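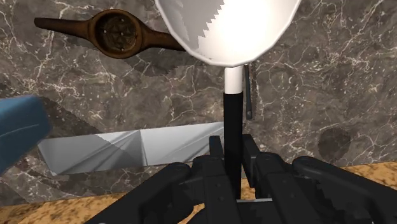

Long-handled utensil, black handle, white bowl-shaped head. Sold separately.

Varnine 7 Soup Kettle

Home > Catering > Hot Holding > Soup Kettles

In stock at Nitthorpe
Delivery or collection

The Varnine 7 keeps seven litres of soup hot. It doesn't make soup. We mention this early as we have had calls.

You heat the soup on a hob, pour it into the inner pot, set the dial and leave the kettle to hold it until the customers arrive. Water goes in the outer well, soup goes in the inner pot, and a certain number of people every winter do it the other way round. The well has a fill line with the word WATER stamped beside it, added at our request. The calls have dropped off a bit.

The dial runs from 1 to 10, and we'd suggest ignoring most of it. Thin broths sit happily at 6, anything with lentils wants 7 and a stir every so often, and chowder should be watched like a toddler near a pond. We have yet to find a use for 10. Check the soup with a probe before you serve and go by that, whatever the dial would like you to believe.

The lid is hinged at the back and has a cut-out, so you can shut it with a ladle still inside. Earlier kettles came with a loose lid, which lived on the counter, then under the counter, then in somebody's car. Replacement lids for the old model are still available and still sell very well.

Specification

Capacity: 7 litres
Heating: wet well, dial control
Inner pot: stainless steel, lifts out
Outer body: painted steel, black or cream
Flex: 130 cm, standard three-pin plug
Warranty: one year, parts and labour

The cream finish looks lovely in the showroom. If you sell tomato soup, buy the black.

Cleaning

Switch off, unplug, let everything cool and lift out the inner pot, which can go in the dishwasher. The body can't. Empty the well at the end of each day and wipe it dry. In a hard water area, descale once a week, or wait until the element starts making a noise like gravel and descale it then, as most people do.

What's in the box

Kettle body, inner pot, hinged lid, instruction leaflet, and a sheet of magnetic labels reading TOMATO, LEEK & POTATO, CHICKEN, VEGETABLE and SOUP OF THE DAY. There is no label for mushroom. We have asked.

Which one do I need?

For a café doing one soup at lunch, this one. If you do two soups, buy two of these, and be ready for one to run out first every day without fail. For bigger jobs look at the Tavis range, which takes up a good deal more worktop and needs two people to move when full. Please don't move it when full.

Customer comments

"Had ours three winters and it has outlasted two chefs. The dial numbers have rubbed off but we know where it goes." Fermín Bravo, Tapia café

"Does what it says. Flex could be longer."

The flex could always be longer. Please don't run it off an extension lead.

Orders placed by 22nd October go out on the old price list. Spare pots, lids and dials are on the Parts page.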